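Onley Cell Stoppages: Frequently Asked Questions
Updated April 26, 2024

What went wrong in January?
The arm at the Onley bench stopped in the middle of a move, held its position, then dropped off the network. It did this 51 times before anyone stopped pressing reset and pulled the logs.

Was anyone hurt?
No. I wouldn't take much comfort from that. A stop you didn't ask for is still a fault.

Perari says it was a software bug. Was it?
They say so. Their patch went on and we got three more stops on the same program. I'd like to see the bug before I believe in it.

So what do you think it is?
A cable fault, most likely the gripper lead. Drenodley ran the same program for some 2000 cycles with a new lead and logged no stops. That doesn't prove it, but it's more than the patch has going for it.

Can I keep using my cell?
Slow it to 60 percent and check the wrist before each shift. If it stops by itself, leave it stopped and write down the pose.

Where should I look first? 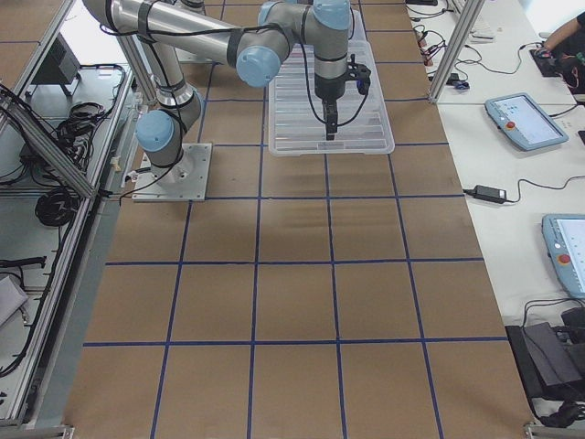 Cable strain is easy to miss when the arm is parked in a friendly pose. With the gripper pointing straight down over the clear tray, the thin black lead makes a loop back up along the wrist and gives you no cause to worry. Turn the wrist to the end of its range, at teaching speed, and look at that loop again.

Will Villanueva pay for a new lead?
They haven't said yes. Send them your log anyway, and keep the old lead.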